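Hallow Patient Billing Forum
Board: Outpatient Charges and Coverage Questions
Thread: Facility fee on a routine follow-up at Jindness

Posting rules for this board apply. Members are asked to remove account numbers and dates of birth before posting any part of a statement.

harborline_k
Original post

I am writing to ask whether other members covered by the Ratis employee plan have received a separate facility charge after a routine visit at the Jindness clinic on the east side of Hallow. My visit was a follow-up with the same physician, in the same suite, that I have used for several years. The physician's charge was processed as usual and I paid the copayment at the desk.

A second statement arrived in April from Kravchuk Regional Hospital in the amount of $86, described as "clinic facility, outpatient." I have not been to Kravchuk Regional. When I called the number on the statement I was informed that the clinic is now a department of the hospital and that the charge is applied to the deductible under my plan, which is $2,000. I had not met the deductible, and the full amount is therefore my responsibility.

I do not recall signing anything that mentioned this. I would be grateful for any information about how the charge may be disputed, and whether it is worth doing so.

oldmill_desk
Reply

The charge you describe is a common one. When a hospital acquires a physician practice and designates it as an outpatient department, the hospital may bill for the use of the space and staff in addition to the physician's bill. The suite does not have to change, and in most cases the sign on the door is the only thing that does.

The first step is to obtain the Explanation of Benefits for the hospital claim. Please do not rely on the hospital statement alone. The Explanation of Benefits will state how Ratis classified the visit. If the claim was processed as outpatient hospital and the physician claim was processed as an office visit, the two classifications are inconsistent, and that is a proper ground for review.

harborline_k
Reply

Thank you. The Explanation of Benefits shows "hospital outpatient, other" for the facility claim and "office visit, established patient" for the physician claim.

tworivers_rn
Reply

I must respectfully disagree with the suggestion that this is inconsistent. I worked in outpatient registration for a number of years, at a different system. The physician claim and the facility claim are submitted on different forms by different entities, and the descriptions are generated by the insurer from the codes. It is entirely ordinary for one to read "office visit" and the other to read "hospital outpatient." The code that matters on the physician claim is the place of service. If it indicates a hospital department, both claims are describing the same arrangement.

I do not say this to discourage the original poster. I say it so that an appeal is not built on wording that Ratis will dismiss in a single sentence.

oldmill_desk
Reply

The point about place of service is correct and I should have included it. I maintain that the question is worth asking. If the physician claim carries the office code, the matter is no longer one of wording. The member can request the code by telephone and should ask the representative to read it aloud and note the call reference.

quarry_lane
Reply

My household received the same charge from the same clinic. We paid it. The time required to contest it was, in our judgment, worth more than the amount. I recognize that others will see the matter differently.

harborline_k
Reply

I understand that position. My difficulty is that I attend this clinic every few months, and the charge will presumably be repeated each time until the deductible is met. The amount on one statement is not my main concern.

plainfield_ledger
Reply

Members of the Ratis employee plan should consult page 52 of the plan booklet, under "Hospital-Based Clinics." The paragraph states that facility charges at a hospital-based clinic are covered subject to the deductible, and that the member is to be told in advance when a visit will be billed in this manner. It does not state who is to tell the member, nor in what form.

I raised this with Ratis by letter. The reply said that the obligation rests with the clinic. I then wrote to Jindness, and the reply from the clinic said that notice is posted at the reception window. I have visited the reception window. There is a notice. It is behind the hand sanitizer.

tworivers_rn
Reply

A posted notice is better than none, but I would agree that it is weak if the booklet says the member is to be told. Many systems require a signed acknowledgment at the first visit after conversion. The original poster may wish to request a copy of every form signed at registration in the past year. The records office will provide this on written request, and the intake tablet forms are included even when the patient was not given a paper copy.

quarry_lane
Reply

Are the tablet forms considered signed? I recall tapping through several screens and I could not say what any of them contained.

tworivers_rn
Reply

They are generally treated as signed, yes. A patient may ask at the desk for the forms to be printed before signing. It slows the line, and the staff are accustomed to the request.

harborline_k
Reply

An update for the benefit of other members. I telephoned Ratis and asked for the place of service code on the physician claim. The representative confirmed that the claim was submitted with the office code. I asked that this be noted and was given a reference for the call. I have also sent a written request to Jindness for my registration forms.

oldmill_desk
Reply

That is a useful finding. With the office code on one claim and a hospital facility charge on the other, you may submit a written request for a coding review to Kravchuk Regional and a copy to Ratis. I would suggest that the letter be confined to the following:

The name of the clinic and the month of the visit.
The amount of the facility charge.
The place of service code as confirmed by Ratis, with the call reference.
A request that the account be placed on hold while the review is pending.

Please keep the letter to one page. Do not include the history of the clinic's ownership or an opinion of the practice of facility billing. The person reading it has authority over the code and over nothing else.

plainfield_ledger
Reply

I would add one caution, with which oldmill_desk may not agree. A coding review can be resolved in either direction. The hospital may conclude that the physician claim was the one in error and resubmit it as a hospital visit. Under this plan the physician portion could then also fall under the deductible, and the member could owe more than at the outset.

oldmill_desk
Reply

I do agree that the risk exists. I consider it modest in this instance, but the original poster should weigh it before writing. It is not a risk I would ask another person to take on my word.

harborline_k
Reply

I have weighed it and I intend to proceed. I would prefer to know how the visits will be billed from now on, even if the answer is unfavorable. The hospital's billing office has told me that it responds to such requests within 10 business days and that the account will not be sent to collections during that period. I asked for this in writing and it was provided through the patient portal.
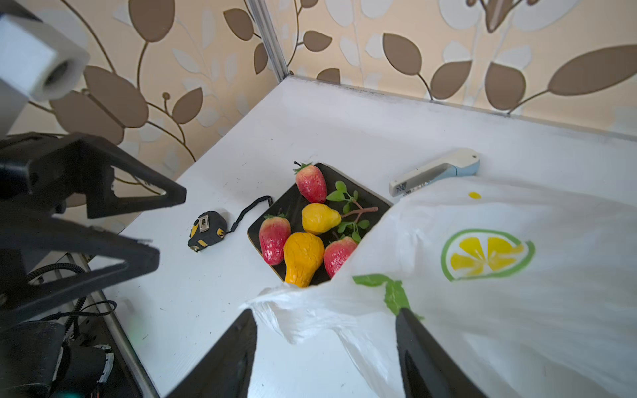
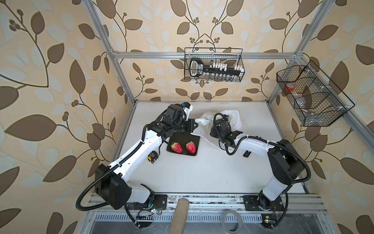

Page last changed: April, 4:15 p.m.

quarry_lane
Reply

Please do post the result. If the charge is withdrawn in your case I may ask for a review of ours, although it has already been paid. I do not know whether a paid charge can be reopened.

tworivers_rn
Reply

It can be requested. Refunds of this kind are usually issued as a credit on the account unless the patient asks for a check, so the letter should state which is wanted.

plainfield_ledger
Reply

Members who are choosing a new physician in Hallow should ask, when making the appointment, whether the office is billed as a hospital department. The scheduling staff at Jindness answered this question for me without hesitation when I put it in those words. When I had earlier asked whether there were "any extra fees," the answer was no.

harborline_k
Reply

The registration forms have arrived. None of them mentions a facility charge. I have added a copy to my letter and mailed it to both addresses this morning. I will report here when I receive a reply.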